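Plustusance opens second teaching room in Worndale and invites local cafes to lend a hand

Worndale, October – Plustusance, the small robotics firm that has spent the past few years trying to teach machines the sort of jobs most of us do without thinking, is delighted to announce that its second teaching room is now open at the Mocanu building in Worndale. The new room joins the original one in Clovham, and between them the two sites have already recorded 1,212 complete examples of everyday counter work, with a target of 3,000 before the first full round of training begins.

The work is devoted to takeaway orders. Anyone who has stood behind a busy counter at eight in the morning will know how much goes into handing over a bag properly: the carrier has to be picked up without being crushed, the bag has to stay open, and the straws need to end up somewhere the customer will find them. People learn this in a shift or two by watching a colleague. A robot has to learn it from examples too, and somebody has to sit down and make those examples, one after another, with a good deal of patience and (at Worndale, at any rate) a great deal of tea.

Each example is made by a trained operator who guides a pair of robot arms through a task from start to finish while cameras and the arms' own sensors record what happens. The recording is then checked by a second person, given a short written label such as "put the cup carrier in the bag", and added to the collection. Attempts that go wrong are kept as well if the operator manages to put things right, as the team has found that a learning system gets a lot of good out of seeing a slip and a recovery.

"I used to run a coffee stall, so I came to this thinking I knew all there was to know about putting two lattes in a bag," said Corina Cozma, who leads the operators at Worndale. "Then I had to do it through a pair of robot arms and I was a complete beginner again! You start noticing all sorts of small things, like how a paper bag leans when you brush against the handle, or how differently you take hold of a carrier when it has tipped over. Those are the things we want in the recordings, and my team has become wonderfully fussy about them."

Before each session the objects are moved about, tipped over or swapped for others, and the fabric around the cell is changed from time to time, so that the system does not come to depend on one tidy arrangement. The collection now takes in 185 different objects, most of them ordinary bags, boxes, cups, lids and carriers of the kind found in any high street cafe. A few were donated by shops in Clovham, and the company would like to say a very warm thank you to everyone who has turned out a stockroom on its behalf.

Stela Nedelcu, founder of Plustusance, said: "We are a small team and we have never pretended that this is quick work. It is slow, careful and rather repetitive, and I am very proud of how well people here do it. Worndale has made us feel at home from the first morning, and having a second room means our examples come from different hands and different light – that can only help." 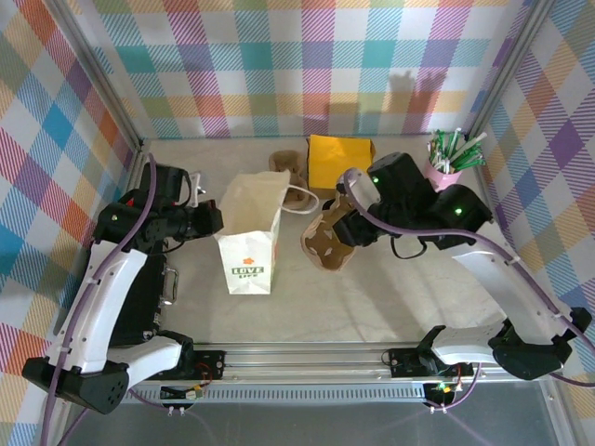 Do the operators need a background in robotics? None at all. New starters are given paid training on the arms, and most of the present team came from catering, retail or care work.

Plustusance is now looking for cafes, bakeries and sandwich shops in and near Worndale that would be willing to pass on spare packaging, particularly shapes and sizes the team has not yet come across. Odd stock and discontinued designs are especially welcome, and the company is happy to collect. Owners who are curious about the work are also invited to come and try the arms for themselves at one of the open afternoons planned for the coming months, starting at 2 pm. Places are limited by the size of the room, so please do get in touch beforehand.

Enquiries about visits, packaging donations and operator vacancies can be made to Corina Cozma at the Worndale room. Press enquiries should be addressed to Stela Nedelcu at the Clovham office.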